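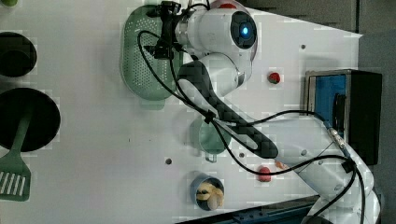 Geum 项目中期进展报告
提交对象：Dultar 项目管理处
执笔：Madalena Neves、Sveva Piras

先报一个我们等了很久的消息：回看重标这条路走通了。上一份报告里它还只是附录中的一段设想，现在已经成了整个项目的主线，七月以来组里的讨论几乎都围着它转。下面把这一阶段做了什么、看到了什么、哪些地方还没做好，逐项向各位汇报。

一、这一阶段要回答的问题

申请书里写的目标是让机械臂在杂乱的桌面上按一句话完成厨房类操作，例如把滤盆挪到锅旁边，把杯子放进盒子，按一下红色按钮。难点大家都熟悉：示范数据贵，而语言标注更贵。一位操作员坐下来遥操作一个上午，真正能用的片段不少，可是每个片段只对应事先写好的那一句指令。操作员顺手推开的铲子、碰歪的杯子，在数据里统统成了“噪声”。

我们想知道的是，这些顺手做出来的动作，能不能回过头来变成有用的监督信号。换句话说，先让操作员在桌面上自由地玩，再由事后的标注去发现他到底完成了什么。

这个想法本身并不新，同行早有讨论。我们的贡献在于怎样切、怎样标、标完之后怎样防止模型把错标当真。

二、数据采集

到本期截止，我们共采集 3,946 段连续操作，来自 2 个工位。两边用同样的白色桌面和同一批厨房玩具与炊具：浅绿色的滤盆和杯子、铲子、黑色的锅、装着仿食物小件的圆杯、侧面的盒子，还有桌面上的按钮。物品摆放不做还原，上一位操作员留下什么样，下一位就从什么样开始。刚开始有同事担心这样会把场景分布搅得太乱，后来发现恰恰是这种接力带来了大量我们自己想不出来的初始状态：滤盆倒扣的，铲子半截压在锅底下的，小件散在连杆正下方、夹爪要绕一圈才够得到的。

采集规程改过一次。早期版本要求操作员每段只做一件事，做完就把机械臂收回原位。数据很干净，也很无聊，模型学会的第一件事就是“先回原位”。改成自由操作之后，单段时长变长，段内会包含好几次接触变化，正好给后面的切分提供了材料。旧规程采的数据没有扔，作为对照组保留。

三、方法：切分、重标、互审

1. 切分。我们根据夹爪开合、末端速度和接触估计，把长片段切成候选小段。最初只看夹爪开合，结果凡是推、拨、按这类不需要夹住东西的动作全部漏掉，按钮类任务几乎一条也切不出来。加入末端速度的局部极小值之后情况好了很多。Sveva 写的切分器现在可以在采集机上直接跑，操作员交班之前就能看到自己这一班切出了哪些片段，这对采集质量的帮助比我们预计的大得多，大家会主动去补那些还很少见的动作。

2. 重标。对每个候选小段，取首尾两帧及中间若干帧，让视觉语言模型生成指令候选，再由我们训练的打分器按“看了这句话，能不能猜出这段动作”来排序。打分器的输入是轨迹和文本，不看中间帧，这样它不容易被桌面上好看但无关的东西带跑。举个例子，早期版本特别爱提红色的东西，不管机械臂在干什么，指令里总要出现按钮。换成按轨迹打分以后，这个毛病明显减轻。

3. 互审。这是本期最让人兴奋的部分！我们同时训练两个策略，各自用一半重标数据，然后让甲去评估乙的训练样本：如果按某条指令执行时，甲的动作分布与样本里的轨迹差得太远，就把这条样本的权重降下来，送去人工复核。人工只看这些有争议的样本，工作量一下子降到了可以接受的程度。而且复核结果很有意思，有争议的样本里确实以错标居多，剩下的大多是少见但正确的做法，比如从滤盆底下往上托，或者用锅沿挡住铲柄再去夹。后一类我们会特意把权重加回来。

四、评测与初步结果

评测集包含 22 项任务，分为搬移、放入、按压、拨开后再取四类。所有策略合计完成了 1,000 次实机试验，初始摆放由不参与训练的同事决定，试验顺序打乱，执行评测的人不知道当前跑的是哪个策略。盲测这一点要感谢各位在上次评审中提出的建议，我们自己原本打算放到最后一年再做，提前做是对的。

主要观察如下。

搬移类任务上，重标数据训练的策略与旧规程数据训练的策略打成平手。这在意料之中，旧规程本来就是为这类任务写的。

拨开后再取是差距最大的一类，新方法全面领先。旧规程的策略遇到目标被压住时，常常在上方来回犹豫，最后夹空；新策略会先把上面的东西推到一边，再回来取。我们第一次看到它把锅往旁边推开一点、然后去夹铲子的时候，实验室里真的有人鼓掌。训练数据里并没有哪一条指令教过这两个动作要连起来做，它们是以分开的小段进入训练集的。是否可以称为组合泛化，我们还想再谨慎一些，因为未切分的原始片段里出现过类似的连贯动作，不能排除切分边界泄漏的可能。专门针对这个问题的对照实验已经排进下一阶段。

按压类任务有进步，但不稳定。策略找得到按钮，偏差多半出在最后下压的那一下，深度不够。腕部受力信号目前只用于安全停止，还没有进入策略输入，我们认为这是最值得先试的改动。

放入类任务里，盒口宽的没有问题，往圆杯里放小件仍然困难，小件的姿态一变，松爪的时机就容易错。

消融方面，去掉互审后整体表现有下降，而且下降集中在少见指令上；去掉轨迹打分、只用视觉语言模型的第一候选，下降更明显，有几项任务干脆回到了基线水平。两者一起去掉，结果反倒不如直接使用旧规程数据。这个结果我们很看重，它说明自由采集本身并不保证什么，后面的筛选做不好，数据越多越糊涂。

五、遇到的问题

线缆。夹爪一侧的黑色线缆在大幅转腕时会甩到物品上方，既挡相机，也会把轻的东西带偏。自由采集时操作员学会了绕着它走，策略也跟着学了几分，可评测里仍有一部分失败可以归到线缆头上。我们试过把走线收紧，转腕范围立刻受限，现在是折中的长度。下一阶段准备换一种沿臂固定的走线方式，Altov 那边的工程师已经给了一版图纸。

遮挡。单个俯视相机在机械臂横跨桌面时会丢掉一大块视野，长连杆下面的物品经常只露出半边。策略带有短时记忆，能撑过几步，再长就不行了。我们正在比较两种做法：加一路侧视相机，或者把记忆窗口加长。前者见效快，后者对以后迁移到别的工位更有利，目前倾向于两边都试一轮再定。

标注语言。重标生成的指令偏书面，真人说话要随意得多。“把那个绿的拿走”这样一句，桌上绿色的东西又不止一样，模型就会随便挑一个。Madalena 正在整理一批口语指令，把有歧义的单独归类，看看能否让策略在动手之前先表示不确定。

六、合作与开放

切分器和打分器的代码已经整理成内部版本，交给 Cellari 的同行试用。他们用的夹爪和我们不同，物品也不同，反馈是切分器基本可以直接用，打分器需要用自己的轨迹重新训练。对我们来说这是很好的信号，申请书里承诺的工具包有了第一个外部用户，他们还顺手帮我们改掉了时间戳对齐里的一个老错误。

数据方面，全部片段的元信息已经归档，公开版本还要做一遍画面检查，把无意中拍到的人员信息处理掉，然后再走发布流程。旧规程数据会一并发布，并清楚标明规程版本，方便别人复现对照。

七、下一阶段计划

先做切分边界泄漏的对照实验，这会直接影响论文里能说到什么程度。做法是把所有含有连贯推开加抓取的原始片段整段剔除，重新训练，再跑同一套评测。

随后把腕部受力接入策略输入，重点看按压和往杯中放入这两类。硬件改动不大，接口 Sveva 已经写完，差的是重新采一批带同步受力的片段。

口语指令评测集单独成册，与现有任务并行，不混在一起算分。

走线和侧视相机安排在同一次停机里改，免得评测基线变动两回。停机之前会把当前全部策略再冻结存档一份。

八、需要各位支持的事项

预算总额不变，希望批准把原列在第二批标注外包的经费转用于侧视相机和同步采集卡。互审之后人工复核量降了下来，外包那一项已经用不完，而遮挡问题卡在硬件上。调整明细见随附表格，请在停机改造之前给我们答复。

另外，非常欢迎各位来实验室看一次现场评测。视频里看到的总归是剪好的几段，站在桌边自己随手摆几样东西、说一句话，再看它怎么处理，感受完全不同。上午的时段最合适，下午两个工位通常都在采集。

Madalena Neves
Sveva Piras
Geum 项目组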